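Ploltuvstead Allotment Rainfall and Sowing Records

Version 2, last updated 20/08/2018
Maintained by Estíbaliz Barroso

What is in this folder

The records cover daily rainfall and sowing dates from the Ploltuvstead allotments. There are 3252 daily rainfall readings and 409 sowing entries, typed up from the paper notebooks kept in the site hut. Readings are in millimetres. Sowing entries give the crop, the variety where it was written down, the plot number and the date.

Files

rainfall.csv: one row per day, with columns date, mm, gauge and note
sowing.csv: one row per sowing, with columns date, crop, variety, plot and note
plots.csv: plot numbers and their size in square metres
changes.txt: corrections made after version 1

How the readings were taken

The gauge is read at nine in the morning and the figure is entered against the day before. The first gauge stood by the Bermúdez gate and was moved to the open ground near the water tank when the hedge grew too tall. Rows from the old position are marked A in the gauge column and rows from the new one are marked B. No attempt has been made to adjust A to match B.
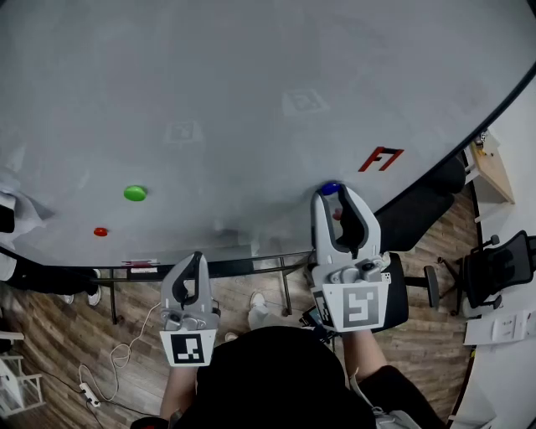

Snow was melted indoors and measured as water. A blank in the mm column means no reading was taken. A zero means the gauge was checked and was dry. Please keep these apart if you load the file into a spreadsheet, as some programs will fill the blanks with zeros.

Known problems

Over 165 sowing entries have no variety. Broad beans sown in October are listed under the year they went into the ground, while garlic follows the year it was lifted. This comes from the notebooks and has been left alone. Plot 14 was split in the second notebook and appears afterwards as 14a and 14b.

Names of plot holders have been removed. Spelling of varieties is as written, so Nondum and Nondum Early may be the same pea.

Use

Free to copy and change for any purpose. Please mention the Ploltuvstead allotments if you publish anything from it. Corrections can be left in the hut or sent to Estíbaliz with the date and column of the row.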